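How to Answer a Traffic Ticket by Mail in Brevville

Most people who get a moving violation in Brevville never set foot in the municipal court. The court accepts written answers for nearly all minor infractions, and you can do the whole thing from your kitchen table if you pay attention to the deadlines. This page goes through the steps in order. It covers ordinary tickets only. If your citation has the box marked "Mandatory Appearance" checked, stop reading and call a lawyer.

What you need before you start

Get these together first:

The original citation, both sides
A copy of your driver's license
A copy of your insurance card for the date of the stop
A blank answer form from the clerk's office or the court's website
Two envelopes, one of them stamped and addressed to yourself

The second envelope is for the clerk to send back a stamped copy of your answer. The court does not have to do this, but it does if you supply the envelope, and that stamped copy is your proof that you answered on time.

Step 1. Find the answer date

The answer date is in the lower right corner of the citation, under the officer's signature. It is easy to confuse with the issue date at the top. Your form has to be received by the answer date. A postmark does not count in Brevville, so mail it a week ahead or drop it in the box by the side entrance before 4:30 p.m. Anything put in the box later than that gets stamped the next business day.

If you've already missed the date, skip down to the section on late answers.

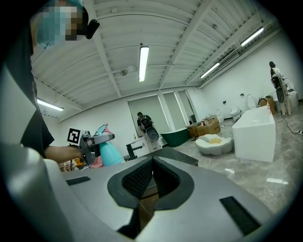
Step 2. Read the charge, then read the code section

The citation has a short description of the charge and a section number. The description is whatever the officer typed. The number is what you are charged with, and the two do not always match. Look up the section on the city's code page and read all of it, including the exceptions at the end. "Failure to obey a traffic control device," for instance, has an exception for signals that are out of order, and people plead to it every month without knowing that.

Check the other details too: plate number, direction of travel, street name. A misspelled name will not get a ticket thrown out. A wrong street might, because the location is part of the charge.

Step 3. Choose your plea

The form gives you three boxes.

Guilty. You pay the fine and the points go on your record. Send payment with the form.

No contest. The fine is the same and so are the points, but the plea generally can't be used as an admission if someone sues you over the same incident. If there was any kind of collision, even a tapped bumper, think about this one before checking Guilty.

Not guilty. You are asking for a hearing. You can ask for it in person or by written declaration. Written declaration means the judge reads your statement and the officer's statement and decides from those.

Check one box only. Forms with two boxes checked are sent back, and the answer date keeps running while they're in the mail.

Step 4. Work out what to send

The base fine for most minor infractions is $100. Court costs add $60. If the stop was in a school or work zone there is another $50 on top. Pay by money order or cashier's check made out to the court, with the citation number on the memo line. Personal checks are returned.

For a written declaration you have to post the full amount as bail when you file. It's refunded if you win – allow six weeks or so for the check.

Step 5. Write your declaration (not guilty only)

Keep it to one page if you can. Start with the date, time and place of the stop, then say what happened in order. Stick to what you saw and did. Leave out your opinion of the officer and how long you've been driving without a ticket, at least in this part. Your record can matter at sentencing but it has no bearing on whether you ran the light.

If you have photos of the intersection, print them and write the date on the back of each. Label them Exhibit A, Exhibit B and so on, and refer to them by letter in the statement. Finish with the sentence printed at the bottom of the form about penalty of perjury, sign under it, and date it. An unsigned declaration is treated as if it never came in.

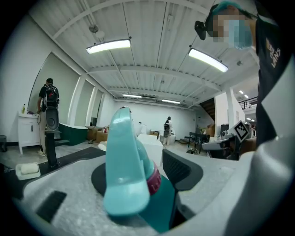
Krystyna Mazurek wrote in to add that the signature has to be in ink on the original. She sent a photocopy with a copied signature, got it back with a sticky note, and had two days left to fix it. She also asked whether a declaration can be written in a language other than English. It can, but a certified translation has to be attached, and the court does not supply one.

Step 6. Mail it and keep copies

Make a copy of everything, including the money order. Send the packet by certified mail with a return receipt. Put the citation number on every page in case the pages get separated.

If you answered late

Once the answer date passes, the court adds a late charge and may send a notice to suspend your license. With the late charge, a plain $100 ticket comes to $285. You can ask for the late charge to be removed by attaching a short letter giving the reason, along with anything that backs it up, such as a hospital discharge sheet or a change of address confirmation. The clerk cannot decide this at the window. It goes to the judge, and the decision comes by mail.

Do not drive on a suspended license while you wait. That is a separate charge, a criminal one, and it can't be answered by mail.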